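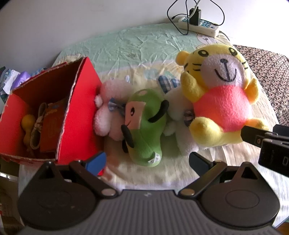 Toys-to-box task, red box on the left, Thursday arvo session

ukwood_dropout
Up to 144 demos of soft toys going into the red box. Target is 500. The tiger is bigger than the other toys on the cloth and I'm starting to take it personally. Should I shuffle the layout every run or every ten?

Ravico
Every run. Otherwise your policy learns where the tiger lives and nothing else.

jemmont_bench
Disagree. Every ten is fine if you vary your approach angle. I did 1242 on a folding task with lazy resets and it trained OK.

Ravico
Trained OK on your table, mate. Did you ever move the table?

jemmont_bench
I moved house. Does that count?

fashola
Can we talk about what's already in the box? Cord, orange packet, yellow thing. Either it starts empty every time or you vary the clutter on purpose. Pick one and write it down.

ukwood_dropout
It varies – just not on purpose.

fashola
Then bin the first 35 and start a log.

ukwood_dropout
Not binning 35 demos over a bit of cord. Will tag them though.

Ravico
Tagging's fine. Still shuffle every run.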